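Glass partition in a shared workroom, yes or no?
Board: Offices and Workrooms

triin_k
We get the back half of the second floor in June's leftover budget and I have to say yes or no to a glass partition with black metal-look trim. The Nultura quote is 1,000 for the glass and 88 for the door handle. I have asked about the handle twice.

yokoyama_fan
No. You will spend your life wiping it. Ours has a forehead print at exactly the height of our accountant.

riku.ikeda
Disagree. We've had one for two years and I'd do it again. You keep the light, and people can see you're busy before they come in and ask if you're busy. Get the black uprights, the pale ones show every scuff.
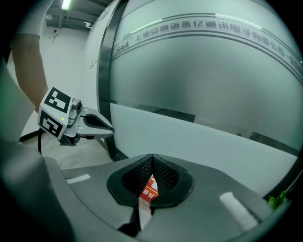

Page last modified: Friday, July 27, 2001

riku.ikeda
Ours is the glass at the back, with the black upright. The red label with 器材 on it is just "equipment." We label things in this room. It has reduced arguments by almost 2 percent.

yokoyama_fan
Labels I'll allow. Glass, still no. What about noise?

riku.ikeda
You hear everything. You also hear everything through drywall, only then you have to guess who's chewing.

bonus_round
Curtain. 90 at Tistora, goes up in an afternoon, and you can wash it.

triin_k
A curtain makes it look like we're hiding a patient — I did price it though.

yokoyama_fan
Go with the curtain. And ask about the handle again.

triin_k
Asked. It's brushed. That's the whole email.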